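February, notebook, water hardness and limescale, Prirnville samples

Started at 8:40. I repeated the soap test on the tap water from Prirnville, 23 drops until the foam stayed. The Zarkier water needed fewer, but I do not trust this bottle, the cap was not tight. To do again.

Bathrooms are where people complain first, so we take the tap samples there and leave the kitchens for later. 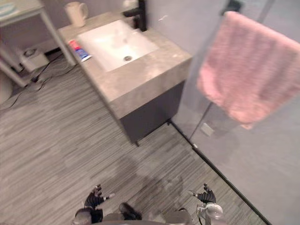 Despina Moldovan thinks the first liter should be thrown away, otherwise we measure the pipe and not the supply. I agree, and I will write it in the protocol.

Vinegar on the scale pieces: bubbles at once, slow after 2 minutes. The piece from Plalberg left a brown rest — maybe iron.

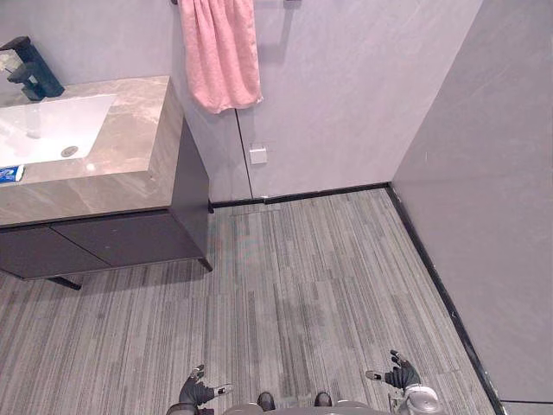

I weighed the brown rest after drying, but the balance was drifting, so the number is not written here. Tomorrow with the other balance.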